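How Does a Book Get Into a Bookstore?

Kids' Questions
By Roksolana Semeniuk
May 23, 2018

When you pick up a book in a store, you are holding something that many people worked on. The writer is one of them. Let's follow a book from the writer's desk to the shelf. 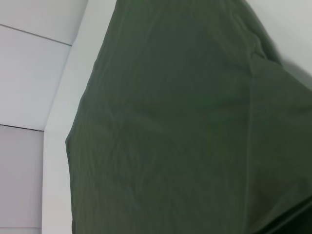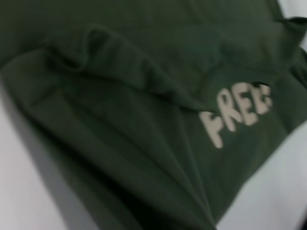
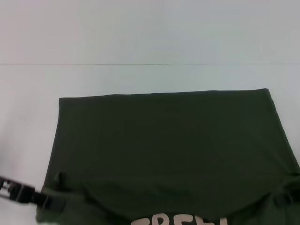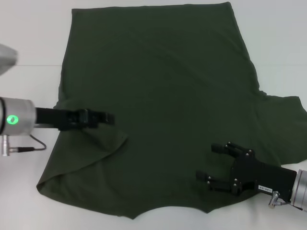
Green cloth. Photos: Roksolana Semeniuk

What is a publisher?

A publisher is a company that turns a writer's words into a book and gets it ready to sell. Some publishers are very big and make thousands of books. Others are small. Lovell Press, in the town of Brandness, has 8 people working in one office above a shoe repair shop. Last year they made 29 books.

A writer sends the publisher a manuscript. That is the word for a book before it is a book. Long ago it was written by hand, and "manu" comes from the Latin word for hand. Today it is nearly always a computer file.

The publisher can't say yes to everything. Lovell Press gets many more manuscripts than it can use, and most writers hear "no" a few times before they hear "yes."

What does an editor do?

An editor reads the manuscript slowly and writes notes to the author. The notes might say that chapter two is too long, or that a dog named Biscuit on page 14 is called Button on page 60. The author makes changes and sends it back. This can happen several times.

After that, a copy editor checks spelling, commas and facts. If the story says there was a full moon on a certain night in October, a good copy editor will look it up.

Who makes it look like a book?

A designer picks the typeface, which is the style of the letters. The designer also decides how wide the margins are and where each chapter starts. If there are drawings, an illustrator makes them. The cover often takes longer than anything else. For one book of bird stories, Lovell Press tried 26 different covers before choosing one with a plain yellow background and a wren.

How is it printed?

The finished pages go to a printer. A printer is a company with large machines, and it is usually not the same company as the publisher. Paper goes through the press in big sheets, with many pages printed on each one. The sheets are folded and cut so that the pages end up in the right order.

You can try this yourself. Fold a sheet of paper in half, then in half again. Number the pages with a pencil from front to back, then unfold the sheet. The numbers will look mixed up, and some will be upside down. Printers have to plan for that.

The folded sheets are sewn or glued together, and the cover goes on. Now the book is bound.

How does the store get it?

Finished books are packed in boxes and sent to a warehouse. The bookstore owner looks through a catalog, which is a list of new books, and orders the ones customers might like. Melnyk Books in Valtitz is a small store, and it might order three copies of a new book. A large store might order 200.

If a book doesn't sell, the store can often send it back. If it sells quickly, the store orders more.

Who gets the money?

When you pay for a book, the money is shared. The store keeps part of it. The printer and the publisher are paid too. The author gets a small part of the price, and this is called a royalty.

Words to know

Manuscript: a book before it is published
Editor: a person who helps the author make the writing better
Typeface: the style of the letters on a page
Bound: held together inside a cover
Catalog: a list of books that stores can order
Royalty: the part of the price that goes to the author

Something to try

Open any book and find the page with the small print near the front. It is called the copyright page. Look for the name of the publisher and the year the book came out. Sometimes you can find the name of the country where it was printed, too.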